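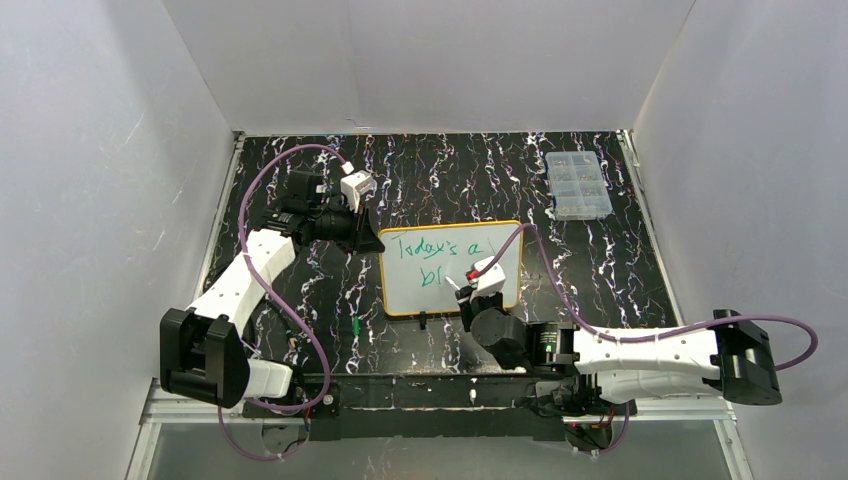

Page last updated: July 2020

I went to Trarnon's workshop in Grustivdale expecting to come home with a price. I came home with a spreadsheet, a headache and a new respect for anybody who has to sign off a pair of robot arms!

The handwriting job is the one I liked best (two arms, one little whiteboard with a yellow-orange edge, "Today's" underlined in green). I could have stood there all afternoon. But Onyekachi Abubakar, who does the buying at Gaete, kept steering me back to the dull bits, and she was right to.

"Everyone budgets for the arms," she told me. "Then they ring me in a panic over the table." Her own list has the frame, the rail the arms bolt to, the white side walls, spare cables and a line for pens. Yes, pens. Gaete put £75 down for markers and £100 for small boards, and the last time we spoke she was already asking for more. The bench and walls came to £1,340, fitted.

Then there's time. Her order went in with 18 weeks on the quote, so if you want something running by September you're probably too late, sorry. Troscombe will hire you a bench by the month, and I'd look hard at that before buying anything. Ask who pays the carriage both ways, though. I forgot to, and I'm still waiting for them to ring me back.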